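How to prepare a desk demo for visitors at a robot open day
Posted 02/11/2020 by the Meltden workshop

In January we opened our room in Cestham to visitors for the first time. We had 199 people in one day, and we learned much about how to show a robot arm at a normal desk. These are the steps we follow now.

Step 1. Choose the object. Take something that every visitor knows from home. A cardboard shoebox is very good, as it is light and people can see it well from the second row.

Step 2. Place the box lengthwise in front of the arm, with the printed label toward the visitors. Keep 50 cm free between the desk and the first row of people. Put tape on the floor so they know where to stop.

Step 3. Start the program and leave the screen turned to the room. Visitors like to watch the text on it while the arm moves, even when they do not understand the lines.
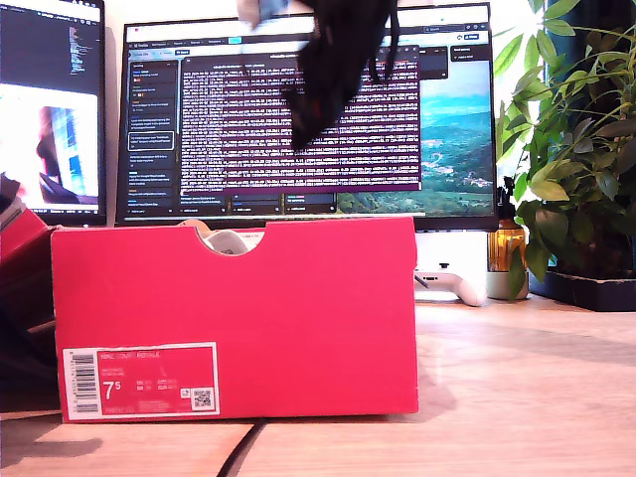
The gripper in motion over the desk, with the shoebox in front of the monitor.

Step 4. Run the movement at low speed first. Say out loud what the arm will do before it does it. After 2 slow runs you can go to normal speed.

Step 5. Let the visitors ask questions between the runs and not during them. The person who speaks should never be the same person who holds the stop button. At our first open day we did this wrong, and the speaker had to walk back to the button each time.

Step 6. Write down every run in the log. Ours had reached 3,381 when we packed for the next visit, at the Sutherland school in Trollstead.

If you have only a short time, skip the slow runs for the later groups, but keep the tape on the floor.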